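Ticket: Purkance question portal rejects student entries
Site: Clastmont College, first-year speaker event
Opened: Mon 1 April

Students submitting questions for the guest speaker get "entry closed" after the sign-in page. Paper slips are unaffected. Queue shows 63 entries, limit is 100. 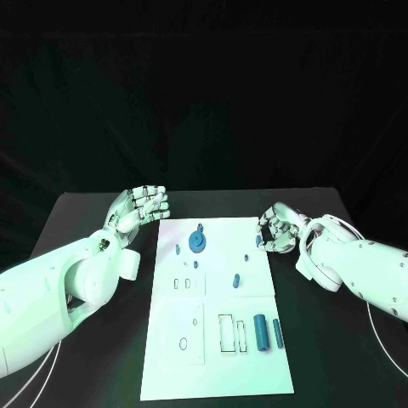

Pyo
Portal support

Checked the event record. Closing time was saved in UTC, so the form shut four hours early for local users. Corrected the zone and cleared the cache — new entries now post. 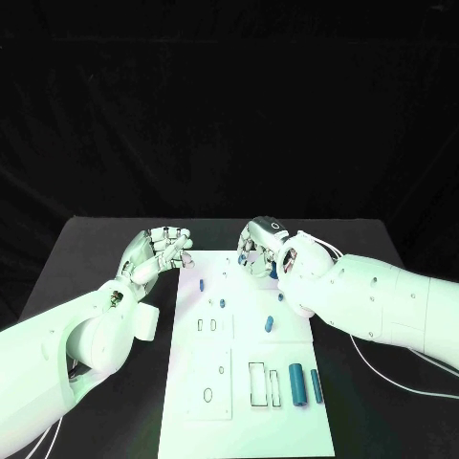

Step 2: duplicate entries

Seven questions appear twice in the moderator list. All came through the Vekirell sign-in plugin, which resends the form on a timeout. Retry setting turned off. Duplicates merged by hand, earliest timestamp kept.
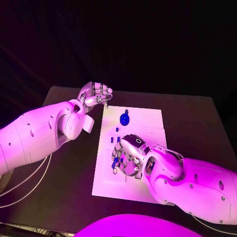 The moderator export still sorts by last name instead of topic. Sorting by topic needs the tag column, and that column is blank on entries made before the fix. Retagging may take up to a day. Ticket stays open until the export is rerun.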